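Gallery: Sorting and Folding, September

The Drutness clothing exchange fills the back half of the Kohlhase building for one month every fall. Donations come in by the bag, get sorted and folded on the long tables, and go out again from the front room. The total for September was 2,567 items, counted when they left the tables. Shoes and coats are kept on a separate sheet and are not in that number.

This gallery goes through the work in the order it is done. Most of the notes are about the folding tables, as that is what people have asked about. Notes on the front room are at the end.

Intake

Bags come in through the side door on Dremen Street between 9 a.m. and noon. Each bag gets a paper tag with the date it arrived. We do not write down who brought it.

Everything is emptied onto the first table and checked. Items with holes, broken zippers or stains that will not wash out go to textile recycling. Items that only need a button go in the mending box. Anything that smells of storage is washed again before it goes further.

Sorting

Adult and children's clothing is split first, then tops from bottoms. T-shirts are the largest group by a long way. In September they took up 4 of the 5 folding tables on most mornings.

Dark shirts are kept together and light shirts are kept together. Lint shows on black and charcoal cotton more than on anything else, and a white towel folded next to a black shirt means brushing the shirt off again. Dark tops get a quick pass with a lint roller before folding.

Folding

The folding tables are set for one person on each side. The unfolded pile stays on one side and the finished shirt is set down in the middle until it is moved to the stack. All of the shirts are folded to the same width so that the stacks stay up on the shelf.

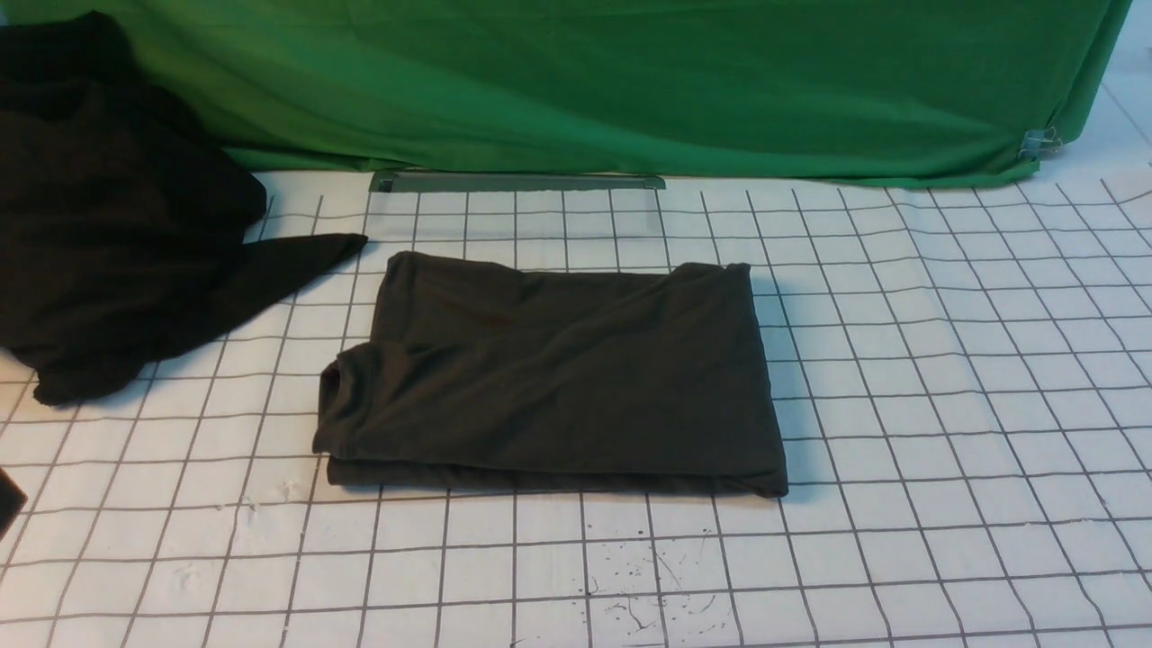 Drutness Clothing Exchange / Sorting and Folding Team

Charcoal T-shirt, folded, on the white grid surface. The black one to the left is still in a heap.

The lines on the surface help with keeping edges straight. Fold the sleeves in, line one side up with a grid line, and fold again. A shirt that starts out crooked usually ends up with one corner higher than the other. Small differences do not matter on the shelf. If the bundle leans when it is stacked, open it and do it over.

Soft wrinkles are fine. We do not iron T-shirts. Flatten the cloth with the side of your hand before the first fold and again before the last one, and the rest will settle under the weight of the stack.

Leave the ribbed collar where it can be found. People in the front room look for the size at the neck, and if the collar is buried they will unfold the whole shirt to get at it.

Sizing

Shirts with a readable size label go straight to the stack for that size. Shirts with no label, or one that has washed out, are measured flat across the chest and marked with a small sticker. The measuring chart is taped to the end of each table. Please use that chart and not the one from last year, which had the youth sizes in the wrong column.

Stacks are kept to a height that can be lifted with two hands. Taller stacks fall over on the cart.

Shelving

Finished stacks go on the rolling cart and then to the gray shelves in the hallway. There is room for 70 stacks when all of the shelves are in use. Small sizes are on the left and the largest sizes are on the right. The bottom shelf is for bedding and towels only.

When the hallway is full, extra stacks go into Dominar bins with the size written on two sides. We tried marking the lids, but the lids get switched.

Front room

The front room opens at 1 p.m. and closes at 5. There is no limit on children's clothing. Adults may take what they can use, and we ask people to put back what they have unfolded on the return table near the door. The return table is cleared every hour and those items come back to folding.

Dark T-shirts in medium and large went fastest this September. White dress shirts went slowest, and most of them are now in bins for the spring exchange.

What we need next time

More lint rollers. More hangers with clips. A second full-length mirror for the front room. We have enough plastic bags and cannot take any more of them.

Clean clothing for the spring exchange can be dropped off at the side door during the usual morning hours. Please close the bags and do not leave them outside overnight. Folding shifts are two hours long and no experience is needed. The sign-up sheet is on the board inside the Dremen Street door, and the sheet for the mending box is right under it.

Back to all galleries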